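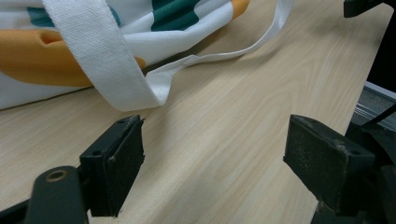
Annelore Lindemann builds grippers on a table in a shared workshop, two streets from the old Tiston bakery. The one she is working on now is called Ninero. It is held in the hand and carries a camera, and she uses it to collect examples of picking and packing that she hopes to teach to an arm later on.

"The arm comes last," she says. "I don't own one yet. I wanted to learn what the fingers need to do before I spent any money on something to hang them from."

She started in August with a kit from Jirkar, kept the bearings and replaced most of the rest. Ninero is the third version. The first had a spring that was too strong for her hand, and she gave up on it after an evening. The second worked until she dropped it on the stairs.

"The screws were going straight into the plastic," she says. "Every time I took it apart the holes got worse. So now there are brass inserts. You heat them with a soldering iron and push them in, and you can open it up as often as you like."

Her costs so far come to 122 euros, not counting filament, which the workshop sells by weight. The heaviest spending was on pads. She has tried 17 kinds, from bicycle inner tube to a silicone she cast in a baking tin.

"The inner tube was good on boxes and useless on cloth. The silicone picked up every bit of fluff in the building. I went back to plain black blocks, and I'll stay with those for now."

Cloth is what she spends most of her time on. A box keeps its shape when you touch it, and cloth doesn't. She began with tea towels and moved on to bags, which she finds harder because there is an inside to deal with as well as an outside. 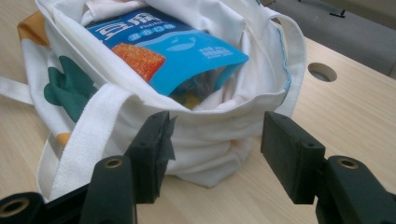 Packing was her partner's suggestion, after a week of watching her pick the same towel up and put it down. Lindemann now does it in short sessions of six attempts, then stops to look through the recordings. She likes a canvas tote for this, with a packet of sweets to go in it. The blue packet is easy to find against the white lining, she says, but the mouth of the bag folds in on itself and the handles lie wherever they want.

"With a handle you have to decide what you're after. Do you want the strap, or do you want the rim? I do it without thinking, and then I watch the recording and I can't say why I went left."

Does she keep the bad attempts? "All of them, in a separate folder. Hứa, who has the next bench, says I should delete them — he needs the disk space. I might want them."

She is less sure about the next step. A motor would have to replace her own grip, and she hasn't chosen one. The finger linkage also needs redrawing, as there is play in the left side that her hand makes up for and a motor wouldn't.

"I'll do the linkage first," she says. "Then I'll look for a second-hand arm. If it takes until next year, that's fine."

Share 17
Comments 3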